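Progress report, Tisness reading room pilot
Prepared by Abrehet Zeleke for the Bakalis fund
Last updated: 13 September 2025

We've now spent 4 months on the pilot, and I'm less sure of it than I was in May. Fasden reports 506 sign-ups against a target of 1000. I'd be careful with that number. A sign-up means a person filled in a card. Only 357 of them have borrowed a book, and we can't say how many of those came back for a second one.

The late opening hours cost the most and I can't show that they bring in new readers. Staff like them. That doesn't settle it.
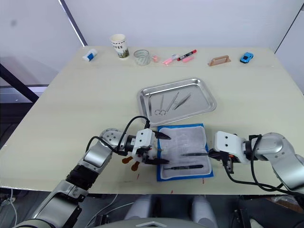 Brarnus has also asked us to pay for its loan software for another year. Its claim that the reminders cut late returns rests on one branch, and that branch dropped its fines the same month. I've asked for figures from the others and have had no reply.

I'd hold the second payment until we have repeat-visit numbers. The children's shelves should be paid for now, as the order is already in.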